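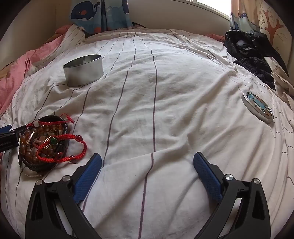
One reader of the Vorkine newsletter wrote to me that she sleeps eight hours and still wakes up tired, and she asked why every talk on sleep is only about the number of hours. I want to begin with her letter. Read it slowly, then wait a little.

**Opening (slides 1–3)**

- Thank the Skilell library for the room.
- Say that I am not a doctor. I teach evening courses, and I kept a sleep diary for 154 nights, beginning in February.
- Ask: who went to bed at the same time yesterday and the day before? Let them raise hands, do not comment.

**Regular hours (slides 4–6)**

My main point for tonight is the time of getting up. I moved it to the same hour for all days, also the free ones, and after 39 days I wrote "rested" in the diary more often than "tired". It is only one person's diary — say this clearly, somebody will ask.

Speak here about light in the morning. Curtains open before coffee. In winter I go for a short walk to the Faneck bridge and back, even when I do not want to.

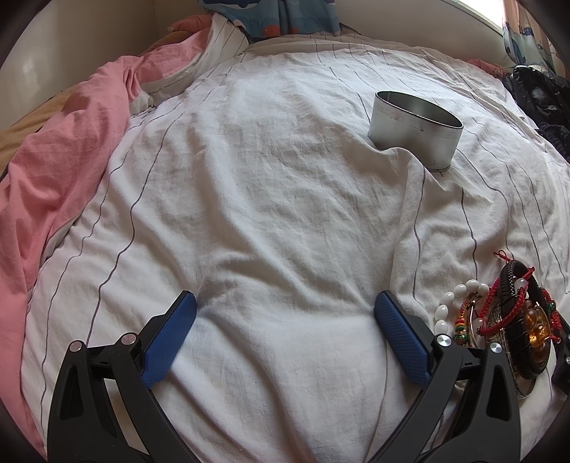

The walk also helps with the second habit, which is to leave the phone in the kitchen. I failed at this nine times in the first month. Tell the story of the alarm clock I bought at the Huamán market, it ticks so loudly that I had to put it inside a drawer. Usually people laugh, so pause.

**Naps (slide 7)**

Short, and before three in the afternoon. If time is running out, skip this slide and go to the questions.

**Questions**

- Coffee: I stop after lunch, other people can drink it later.
- Snoring: please ask a doctor, I do not answer this one.
- Diary sheets are on the table by the door, one per person.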